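Butcher block

Butcher block is a work surface made by gluing strips or blocks of wood side by side into a thick slab. It is used for kitchen counters, workbenches, tables and cutting boards. The name comes from the heavy blocks on which butchers cut meat.

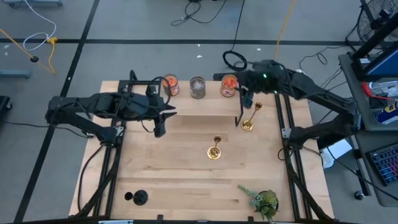
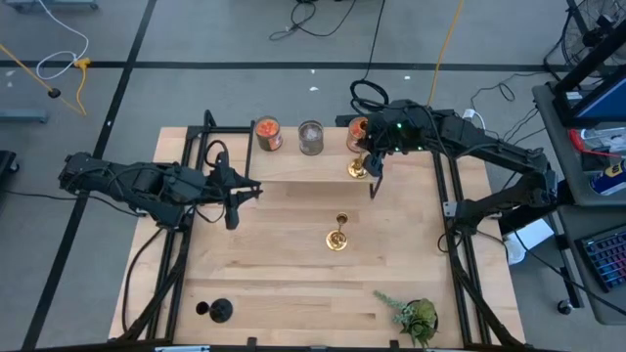
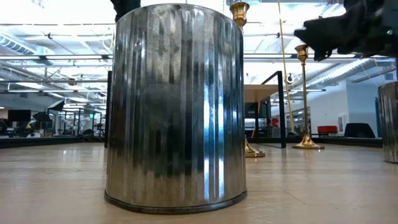

Pale wooden work surfaces.

Construction

There are three common types. In edge-grain slabs, long strips are set on their narrow sides and glued together. In face-grain slabs, wider boards are laid flat, so that the broad side of each board shows. End-grain slabs are built from short blocks standing upright. They cost the most and are the easiest on knife blades. Maple, beech, birch and oak are the usual woods.

Slabs are clamped until the glue has set, then planed and sanded. Wood swells and shrinks across the grain as the air changes, and large tops are fastened through slotted holes that allow for movement.

Care

Surfaces used for food are treated with mineral oil, often mixed with beeswax. Workbench tops may be oiled or varnished. Shallow cuts and stains can be sanded out. Standing water may open the glue joints.

Production in Davar

The town of Davar has made butcher block since the opening of the Kelemen mill, which at its height employed 317 people. The Josel works, on the Fillinis road, began with 30 workers and later took over the mill's presses. It produced 2,342 slabs in its first full year, nearly 50 of them end-grain. A trade fair is held in the town each July.

See also: Cutting board; Countertop; Workbench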